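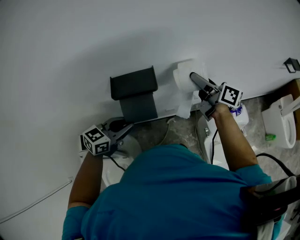
Trovar project, progress note for Gutgate
July, from Theda Strobel

Short one this time, we're mid-session most days. Full tables come with the next report.

Where we are
239 restroom episodes recorded and checked against the draft practice rules. Target was 500 by the end of the phase, so behind, but the rules got in the way more than the hardware did and I'd sooner have that now. Kitchen set not started.

Rules work
Draft 2 of the handheld gripper code is out to both sites. Main changes:

Cleaning. Jaws and fingers wiped down between fixtures, not just at the end of a session. Draft 1 said "regularly" and everybody read that differently. Grippers used in restrooms are tagged and don't go to the kitchen set, full stop.

Marker cubes. Checked before every session for scuffs and lifted corners. Wipe with a dry cloth only, cleaner dulls the print. If a face is damaged the cube comes off and the session waits.

Cables. Still the weak spot. Both grippers are wired and the leads end up near the floor when the operator leans in. Draft 2 says slack gets clipped to the operator's back or shoulder before they step into a stall. Orbán site does it, Grurkia site mostly doesn't yet. Going up there to watch a few sessions.

Consent and privacy. Room closed to the public, sign on the door, second person outside. Any episode where a bystander walks in gets deleted same day and logged as deleted. Log is in the shared folder.

Operator limits. Max 20 episodes then a break. Paper tasks are slow with arms up at shoulder height and people were pushing thru. Two operators asked for a lower number, we are looking at it.

Paper and dispensers
Most of the rejected episodes are here. Loose end of the roll tears early, or the finger pushes the roll when it should be holding it. Not a rules problem as such but the code now says what counts as a clean finish, so labelers stop arguing. Torn sheet = keep, mark as torn. Sheet on the floor = keep, mark as fail, and it goes in the trash with gloves.

Problems
Spare fingers late. Down to one set at Grurkia.
Training sheet for new operators is out of date, still says draft 1 on the frist page.

Money
On budget except cleaning supplies, which we under-guessed. Would like to move 50 dollars a month over from travel. Ok by email is fine.

Next
Comments on draft 2 back from both sites, then draft 3. Start kitchen set once the tagged grippers are seperated out. Need a yes or no from you on the outside review of the privacy section, the reviewer is holding a slot for us.

Theda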